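The budget, the spreadsheet and a cup with a toothbrush in it

May, by M. Karamanlidis

6 minute read

I promised several of you that I would write up how we went about the equipment budget this year, and then I let it slide for weeks, so I'm sorry for that, and do put the kettle on because I was never any good at keeping these short.

We are a small workshop. We do handling jobs for people who pack awkward little things, mostly bathroom and kitchen bits, and for the past while we have wanted to teach an arm to do some of the fiddly picking by showing it how a person would do it. For that you want hand-held grippers, the kind you squeeze yourself, with a camera looking down past the fingers. I had them down on the very first page of the plan as one line: "grippers". One line! I look at it now and feel quite fond of the person who typed it.

The first proper sum came from Skonora, who sell the hand-held units more or less ready to use, and they wanted 1102 pounds for each. I drank a whole cup of tea looking at that number. The other road was to print the bodies ourselves and buy in the soft fingers, the camera, the screws and so on, and when I added up the parts list it came to 453 pounds a unit, which looked like a wonderful saving until I wrote down the evenings as well. I have learned to write down the evenings. A printed body that comes out slightly twisted at midnight costs the same plastic as a good one, and you still have to get up in the morning.

In the end we split it. One bought, one built, and a promise to ourselves that we would use both for a good stretch before ordering any more. I would do that again. You learn things from a bought unit that you can copy, and you learn from your own where all the money goes (brackets, it goes on brackets).

What I had not budgeted for properly was fingers. They are soft parts and I now treat them like printer ink, something you will be buying for as long as you own the machine. My first plan had no spares in it at all. The new one has 4 spare pairs, kept in a biscuit tin with the lid taped down so that they don't wander off to other jobs. Zelport do them in small batches and were kind about my questions, of which there were many.
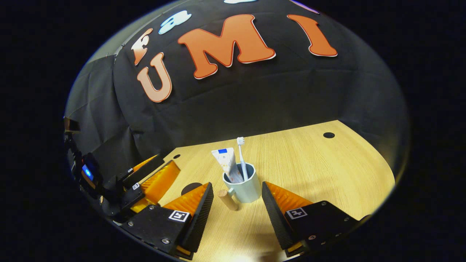 M. Karamanlidis

The bathroom cup is one of my favourite jobs to plan around, funnily enough. A mug with a toothbrush and a tube of toothpaste standing up in it asks quite a lot of a pair of fingers. They need to open wide enough to go round the mug, and then they need to close neatly on a toothbrush handle, and those two wishes pull the shopping list in different directions. I had been about to order a narrower finger because it was cheaper, and setting out an ordinary mug on the table talked me out of it in a minute or so. If you are planning a purchase of this sort, please gather up the real objects first. It costs nothing and it's rather a nice way to spend a morning.

Then there is the table itself, and everything round it. Black cloth, screws, printed markers, cable ties, a lamp – I had all of that under "sundries", and sundries came back to bite me. I now give the surroundings their own page. The cloth alone took three goes, as the first piece was too short and the second was a lovely deep navy that I had convinced myself was black in the shop.

Cameras I would say to buy all at once, if you can bear to. We bought one, liked it, and went back to Hillton to find that the next lot had gone up by 48 pounds. Nothing wrong with Hillton, prices move, but I could have saved myself the grumbling.

So the plan for the rest of the year is a second built unit, another batch of fingers, and a small pot of money with no name on it at all, which I had to argue for rather hard. I'm still undecided about a better lamp. If any of you have one you like, write and tell me what you paid for it.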